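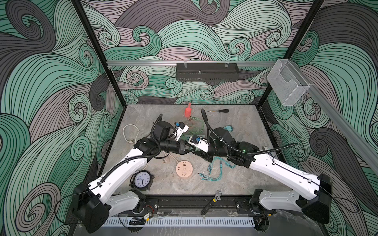 Witusari Community Help > Home > Getting Organized

Where should all the cables go? (and the clock!)

Asked by Kenna Shearer
548 views, 2 answers

Hi everybody! I've been reading this board since December and this is my first time posting, so be kind.

I finally got the wallpaper up around my tabletop and I am so in love with it. It's the swirly wave pattern, mint green with gray-mauve and charcoal and all those tight little black lines inside the swirls, and it goes around three sides. With the gray marble look on the table it makes me happy every single time I walk in. The rails are up too, one across the back and one on the right. The black metal tray with all the holes is hanging off the back one from two little clear hooks, and the clear acrylic box is on the right one.

And then there's the stuff. I put down whatever came out of the junk drawer and it has pretty much stayed where it landed:

a tangle of green cables with connectors on them
a bundle of teal charging cables, the kind with a lot of different tips
a white cable (coiled, my one success)
a short beige cable
a small teal plug adapter
a round peach power strip
a black-handled screwdriver
a red plastic scoop
a round wall clock, black rim, white face

I'd love for each of these to have a home that I'll still be using in a month. I have tried the one-big-basket method before and all I got was one big knot. The tray seems like the obvious place for cables, but I can't decide whether they should go in it or hang from it, and I worry about it turning into a bird's nest right in the middle of my pretty wall.

The clock is its own problem. I like it a lot, and it's an easy one to read, but I'm scared of putting a nail through paper I only just finished smoothing down. Also, will a clock look like too much on a pattern this busy?

One more thing. I'd like to keep using the table as a table, so please no big drawer units on top of it. Small and cute is fine!

Thank you, thank you!

Usa Rungrueang

Kenna, what a great wall! I did my sewing corner in a loud paper a few years back and people told me I'd get tired of it. I have not. So my whole answer leans toward letting that paper be the star and keeping most of the cables below eye level.

First, go through the cables before you store a single one. Grab the green tangle and work from the connector ends, never from the middle. Lay each one out straight as it comes free. If you can't say what it plugs into, it goes in a paper bag with the month written on it, and if you haven't gone looking for it by the time you've forgotten the bag exists, take it to electronics recycling. I did this with my own drawer and came away with a bag so full I had to fold the top over and clip it. So satisfying!

Then coil what's left the same way you did the white one. Loose loops, as wide as your hand, with a strip of hook-and-loop tape around the middle. Please don't wrap them tight around your fingers, since that puts a hard bend right at the connector and that's where cables give out. A roll of the tape that you cut to length is much cheaper than the little precut ones.

For the teal bundle with all the tips, I'd fold it in half once and strap it near the joined end, so the tips hang down together. That kind of cable hates being in a basket. The tips hook into everything. I would give it one hook on the rail all to itself, if you can find another like the two holding up your tray. Teal against that mint is going to look like you planned it!

My placement would be like this:

Tray: the coiled cables, standing on edge like records, one row only. When the row is full, something has to leave.
Acrylic box: plug adapter and the short beige cable. Small things vanish in a deep tray, and you can see straight through the box.
Power strip: stays on the table, toward the back, with its own cord running off behind. Don't hang it or tuck it into the tray under a pile of cables. It needs air around it, and you want to be able to reach the outlets.
Screwdriver: check whether the shaft fits one of the holes or slots in the tray. Mine does and it's the best tool holder I own. If it doesn't, lay it along the front of the tray.
Scoop: honest question, what do you scoop? If it's birdseed or laundry powder or potting soil, it should live in that container and come off the table completely.

Now the clock. If you're nervous about the nail, hang it from the rail! A loop of thin cord through the hole on the back (if yours has one) and a hook that fits the rail. You may need a little felt dot at the bottom of the case so it sits flat and doesn't scuff the paper. I don't think it'll be too much. A plain white face is a resting spot for your eye with all those lines going on, and the black rim picks up the black in the pattern and in the tray.

I would stay away from sticky hooks on fresh wallpaper. They hold fine, but when you pull them off they can take a patch of the print with them - ask me how I know. (I have a framed postcard in a very odd place.)

Do come back and tell us how it went!

Komodon

I'd just get a shoebox. Cut up some toilet paper tubes, stand them on end, one cable per tube, done. Write on the tube what it's for. Costs nothing. We've had ours under the TV for years.

Agree about not burying the power strip.

For the clock I used a really thin pin nail and it went through the paper fine, you make a tiny X cut with a craft knife first and fold the points back. When you move, glue the points down again and you'll never find the spot. Check that it's not too heavy for a pin though.

Comment from Kenna Shearer

Oh wow, standing them up like records! I never would have thought of that. And I love the tubes too, I might do those for the holiday lights. The scoop is for potting soil, so you got me there, Usa. Going to cut the tape tonight after dinner and start on the green tangle. I'm leaning toward the cord for the clock, I don't think my nerves can take a craft knife!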